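4.2 Where small parts live

The most cheering result of the Kendale survey was how much people already know about looking after the loose bits of their belongings. We asked 300 adults to tell us where they keep the caps, keys, spare screws and plugs that come with everyday things, and the answers were full of invention! Jam jars, egg cups and the toes of old socks all came up, and hardly anyone took the question as a dull one.
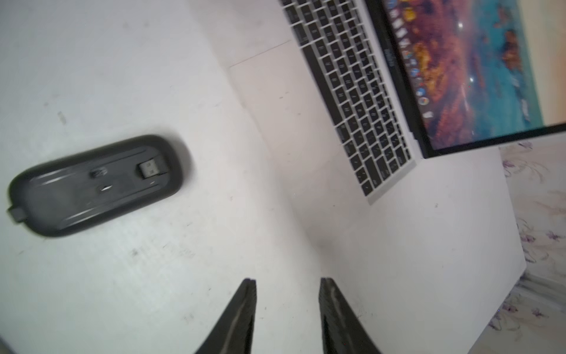
Figure 3. Underside of a wireless mouse, with its USB receiver in the storage slot.

Our main interest is in what we call "home slots", meaning a place built into a thing for one of its own parts. Whitlock and Bloxham first used the term in their Tresalwood study of sewing boxes, and it carries over very well to newer goods. The mouse in Figure 3 is a lovely clear case: the receiver has a slot in the body of the thing it serves, on the same face as the power switch, so anyone who turns the mouse over to switch it off sees at once whether the receiver is there. People who owned something with a home slot reported fewer lost parts than those who relied on a drawer, and the gap held across all age groups.

Drawers did have their defenders. One man in Dedumstead had kept a single drawer going for 19 years and could describe its layers in order, oldest at the bottom. We would dearly like to return to him in a later paper.

4.3 Patterned rooms and the lost-thing diary

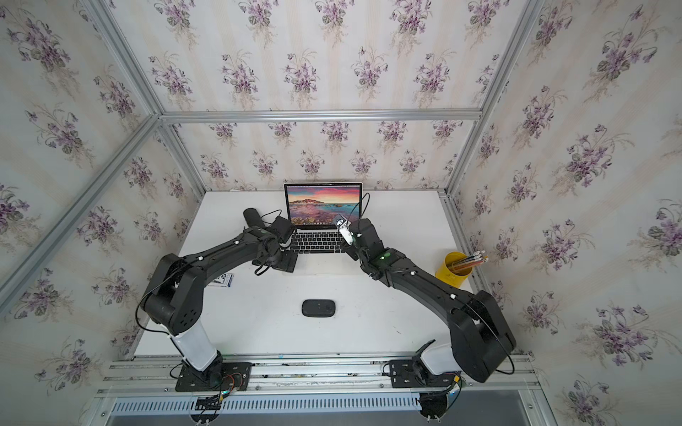
Adelino Vieira and Engelbert Aigner
Mellor Group for Household Studies, 31st May

The diary part of the work ran through November and asked people to note each search for a small object, with the room and its wall covering. Busy wallpaper, such as bunches of violets on a cream ground, was often blamed for making things hard to find, yet the diaries gave this idea very little support. What mattered far more was the surface the object had been put down on. Pale, plain tops led to short searches, and patterned cloths to long ones (see Table 2).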